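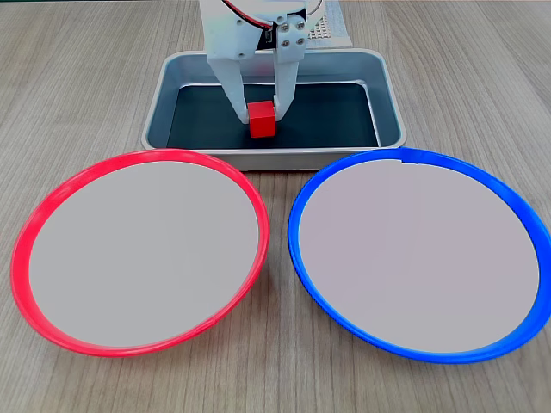 Page last changed: Fri 2 March

Sorting by color with a language-conditioned policy: project report

Asger Hjaltested and Ragnheiður Hauksdóttir

1. Task

The arm takes a cube out of a metal tray and puts it on the plate whose rim has the same color. There are two plates, red and blue, and one cube per trial. The instruction is a short sentence such as "put the cube on the matching plate". We wanted to know whether a small policy trained on our own demonstrations would use the color of the cube, or just learn the most common motion.

2. Software

Everything runs in Toft, the control stack from last year's course. We kept its joint controller and replaced the planner. Our part is called Gomis and has three pieces: a recorder, a trainer and a runner. The recorder writes joint positions and camera images with one shared clock. In the first version each had its own clock and the images lagged the joints, so the policy closed the fingers too early. We threw those recordings away.

The runner asks the policy for a chunk of actions, sends them to Toft at 30 Hz, and requests a new chunk before the old one ends. Where two chunks overlap we blend them linearly. Without blending there was a visible jerk at every boundary, and the cube sometimes slipped when it happened during the lift.

3. Data

We recorded 540 demonstrations by teleoperation and kept 470. The rest were dropped because of a missed grasp, a dropped cube or a gap in the log. Red and blue cubes were balanced, and the plates swapped sides halfway through the recording. We did not swap them often enough. All of Ragnheiður's sessions from the first week have the red plate on the left.

4. Perception

The policy gets the raw image. We also tried a separate color detector (Tivberg, written by Asger) that thresholds hue and passes the label to the policy as an extra input. It worked on the cubes, but it also fired on the plate rims. Masking everything outside the tray fixed that until the tray was moved. Tivberg is in the repository but switched off by default.

5. Results

Grasping was the easy part. With the plates in the usual order the policy nearly always chose the right one. With the order reversed it made more mistakes, mostly by carrying a red cube to the left out of habit. Adding more than 15 new demonstrations in the reversed order helped, but did not remove the problem.

Most of the failed grasps were close to the tray wall. One finger touched the slope, the controller hit its current limit, and Toft stopped the arm. Raising the limit is not a good fix. We now add a small height offset near the walls, set by hand in the config file.

6. Left to do

Record a new set with the plate order drawn at random by the recorder. Move the wall offset out of the config and into the planner. Run the same checkpoint on the second arm in the Prevham lab, which has a different camera mount. We plan to do this in April.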